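Condis Opens Spring Tableware Line With Fruit-Print Cloth

WARNHAM, March -- Condis, the kitchen and table linen company, said it will begin selling its spring line this month through its Warnham store and 10 partner shops. The line is led by a square tablecloth with a print of orange fruit and green leaves on a pale ground.

The pattern was drawn by Elikem Opoku, who joined the company's print room 2 years ago. It is sold under the name Gronel and comes in four sizes. Matching napkins and an oven mitt will follow later in the spring.

"We kept hearing from people who bake at the same table where they eat," said Opoku. "They wanted a cloth they could leave on while they weigh out flour, and still have it look right when supper goes down. So I kept the fruit spread out over the whole cloth. You can put a scale or a bowl anywhere and there is still some pattern showing."

The first run is 3000 cloths. They are cut and hemmed at the Halilović workshop, which has sewn for Condis since the company's first apron range.

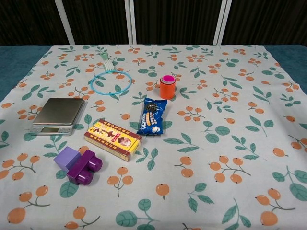 Can the cloth go in the dryer?

Low heat is fine, but take it out while it is still slightly damp and lay it flat. Wash it with like colors before first use. Iron on the back of the print.

Harish Bhat, who runs sales for Condis, said partner shops asked for a smaller cloth after last year's line, which came in one long size only. The smallest Gronel cloth is meant for a two-person kitchen table and can be laid over a bare top or a plain cloth.

"A lot of our customers don't have a separate dining room," Bhat said. "The table gets used for everything. Shops told us the long cloth was hanging down to people's knees, and they were right."

Each cloth is sold folded with a paper band and a care card. Hemming for odd-sized tables can be ordered at the Warnham store counter and takes 10 working days. Cloths that have been altered cannot be returned.

Partner shops can place orders now through their usual Condis contact. The Warnham store will open at 9 a.m. on the first day of sale.

About Condis

Condis designs and sells table linen, aprons and kitchen textiles for the home. Its print room and main store are in Warnham.

Press contact: Harish Bhat, Condis, Warnham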